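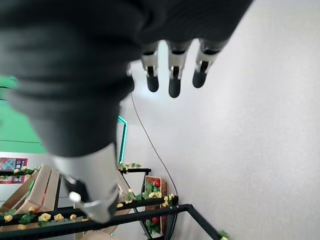
One reader of last month's column replied that schools in a conflict zone are a matter for the army first and for everyone else a long way after. Put guards on the gate, the reader wrote, and the pupils will come back. I have heard the same argument in several forms since, and I think it deserves a proper answer, as it is widely held and it isn't stupid.

Guards do matter. No parent will send a child of 11 down an open road to a building that was attacked last term. But the argument treats the gate as the whole of the journey. In the district around Ditley, where I spent part of last year, most families who took their children out of school did so after the fighting had moved away. There had been soldiers at the secondary school since September. The classrooms had been repaired. Of 887 pupils on the register before the trouble, 134 were attending when I visited.

The reasons were ordinary ones. The bus had stopped running and the operator wanted a guarantee that the government would not give. Two of the teachers' houses had been burnt and the teachers had gone to live with relatives on the coast. Uniforms had been lost and the school still asked for them at the door. Older girls had been put to work on market stalls or married, and their parents did not see how that could be undone. Several mothers told me they did not like having soldiers so close to their daughters, and said it quietly, as the soldiers were the reason they could farm at all.

None of this is solved by a second checkpoint. Much of it could be solved by a modest amount of money spent by people who know the place. The regional office at Drurbridge had such a fund. It was meant to reach 3,565 households and when I asked in spring it had reached 15 villages, with no one able to say how many households that came to. The forms had to be filled in at the office, in person, with papers that most displaced families had left behind when they ran.
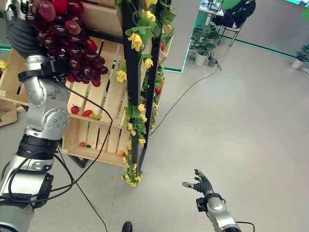
The other half of the problem is food, and it is talked about far less. A child who comes home after months in a camp, or after something worse, goes back to a household that has missed a planting season and is living on what the aid lorries bring. That means grain, oil and beans, in amounts worked out to keep people alive. I don't object to that. But people who have lived on rations for a year will tell you what they miss, and it is nearly always something fresh. A big bunch of dark red grapes, glossy and coming down to a point, is a thing most of us put in the basket without a thought. In the camps outside Ditley I met children who had not tasted fresh fruit since they arrived. School meals with something fresh in them brought pupils back in the two places they were tried – and the scheme was dropped in both when the grant ran out.

Governments like a rescue. It can be announced, the minister can be photographed, and the number of those freed can be set against the number taken. The years after a rescue are hard to announce. A girl who comes home needs a doctor, a place in a class with others near her age, and neighbours who have been told firmly by their own chiefs and clergy that she is to be treated decently. If she has a child, the child needs all of that too. In the budget papers I have read, this work sits under "other support" and is the first line to be cut.

I would move a part of the security money, even a small part, to the district schools and let the head teachers spend it. Some would be wasted. A good deal of the security money is wasted now, and the accounts for it are closed to the public, while a head teacher's accounts can be pinned up in the corridor. Start with the buses and the meals, drop the uniform rule for two years, and pay the teachers who go back a proper allowance for doing so. The soldiers can stay at the gate for as long as parents want them there.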